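Comparing Finger Pads on the Holtia Hand-Held Gripper

This procedure applies to staff at the Ostdale site who are selecting finger pads for thin, flexible items. Allow one morning for each pad type.

1. Prepare the gripper

Fit the mesh pads first and the smooth pads second. Confirm that both fingers close evenly before recording. Set the wrist camera to the wide circular view and save the settings under the Khoury profile.

2. Record the shelf trials

Use a translucent plastic bag as the test item. Pinch it between the inner edges of the fingers, bring it to an open cubby and hold it at the front for 5 seconds. Complete 300 trials with each pad type — do not change operators partway through a set.
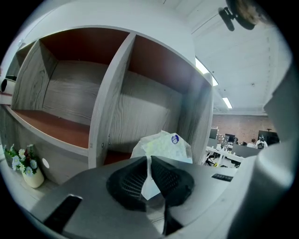 3. Review the recordings

Mark a trial as failed if the bag slips, tears or leaves the camera view. Check that both fingertips can be seen at the moment of release. Trials in which the gripper body hides the contact point should be repeated.

4. Report the results

Enter the totals in the Nollness log under test number 1258. List the pad type, the finger angle and the number of failed trials. A pad type with more than 16 failures is not approved for bag handling — it may still be submitted for tests with rigid items.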